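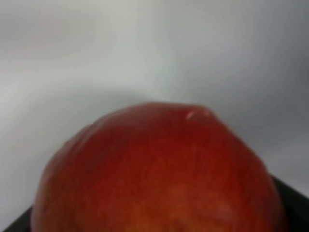
Skate bench notes, 15 September 2020

Okay, back at it! Younes Ramadan came in first thing with the Morsy rink's rental skates, and wow, somebody has been walking on concrete in these. I set aside the 6 worst pairs and started on those with the coarse wheel (the new Mevex one, which cuts fine but sounds awful, like a blender full of gravel).

Hollow first. I've been putting 5/8 on all the kids' rentals and the little ones keep telling Younes they can't stop. Well, they can stop, they just dig in and go over! So I tried going flatter on two pairs and left the rest alone so we can compare at Saturday's skate.
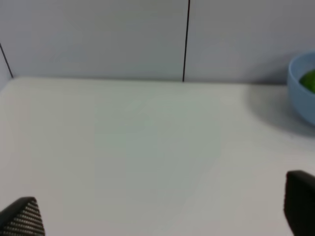 Edges came out level on the first pair. On the second the outside edge was high, so I moved the holder down a hair and took 8 more light passes. Still a touch high at the heel. I think that's the blade and no amount of fiddling with my jig is going to fix it. Put a strip of tape on the boot so we don't lose track.

Tried the Drukalis paste for the finishing stone too. Nice shine, smells like a gas station, jury's out. I'd go easy on it until we've had somebody heavier skate on it. 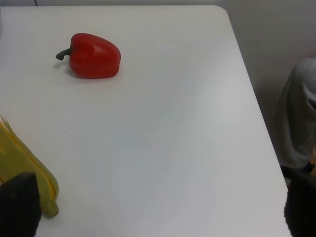
Rivets: two loose ones on the left boot of the oldest pair, and the copper is nearly gone. Need to order more before the Dranduvgate tournament, plus laces (the long ones, we always run out of the long ones). Younes, please don't grab the dressing stone off my bench, I just got it flat again!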